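Policy trained on hand-held gripper demos drops off badly on shiny tablecloth – is it the glare or the data?

Posted in Manipulation and Imitation Learning, August 2022
Tags: hand-held gripper, diffusion policy, reflections, held-out scenes

plarkitz_user

Hi all, quick one, hopefully. Trying to reproduce the held-out tabletop result from the Walczak write-up, the one where they collect everything with hand-held grippers in ordinary rooms and never touch the arm until test day. Task is bowls and plates: pick a bowl, put it on the stack. I have 300 demos over 6 tables, two-handed, wrist cameras only, no fixed camera.

On plain tables it's fine. Not as good as theirs but fine. On the table by the window it falls apart. Fingers come down short of the rim, or it closes on nothing and carries on as if it had the bowl. Typical view from one of the demos on that table:

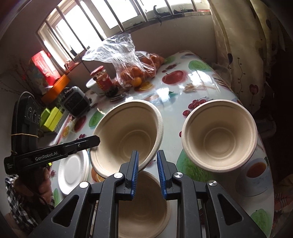 Right-hand view, bowls task, window table.

So glossy oilcloth with fruit printed all over it, daylight coming straight in, pale bowls and white plates. My first thought was glare. But I retrained with heavy brightness and contrast augmentation and got nowhere, maybe slightly worse. Second thought was the printed fruit, although there's real fruit further back as well and it never goes for either.

Other things that might matter. Pulp bowls, not plastic. Same training settings as the write-up apart from batch size. Only 11 of the demos are from this table, the rest are the plain ones. Arm is driven through Bisen, latency measured and compensated.

Has anyone got the held-out number to hold up on a reflective surface? Or is it just not expected to?

Yusri Khoo

11 out of 300 is your answer I think, or most of it. That table is barely in the training set and it's the only one with a pattern and a shine. You can't augment your way there. Brightness jitter changes the whole picture at once and glare doesn't do that, it slides over the cloth as the wrist moves. Different thing entirely.

What I'd do, in this order:

Check the poses first. Wrist-only tracking hates reflections, the tracker can latch onto highlights that move with the camera and your trajectory drifts. Replay a few of the window demos and plot gripper height at the moment of closing. If it's scattered all over compared with the plain tables then your labels are bad and no amount of training will fix it. "Fingers come down short" smells a lot like this.

If the poses are ok, collect 40 more on that table at different times of day. Curtain open, curtain half across. Move the bowls about too. In your picture two of them are tilted up side by side with the insides facing the camera, and if all 11 are like that it has learned a very particular bowl.

Then hold out a different shiny table, otherwise you aren't testing what the write-up tests. They were careful to split by table and not by demo – easy to miss, it's in the appendix.

Also look at how the bowls overlap. Pale rim over pale rim over white plates, wide lens, not much edge to go on. We had the same trouble with a stack of paper cups and it cleared up with more variety in the stacking. Didnt need anything clever.

wendo_bench

polarising filter. worked for us on a steel worktop, never tried it on oilcloth. you'd need it on the arm camera aswell or the two won't match

plarkitz_user

Thanks both. Yusri – plotted closing height and you were right, window table is all over the place, the plain ones sit in a nice tight band. Threw out the 4 worst and I'm re-running the tracker on the rest with the bright patches masked. Will collect the extra 40 after that and hold out the kitchen worktop instead. No filter to hand but will order one.

Still don't know why the augmentation made it worse. If anyone has an idea on that bit I'm listening.

Yusri Khoo

Bad labels plus harder images, probably. Try it again once the poses are clean. And keep the old checkpoint so you've got something to compare against.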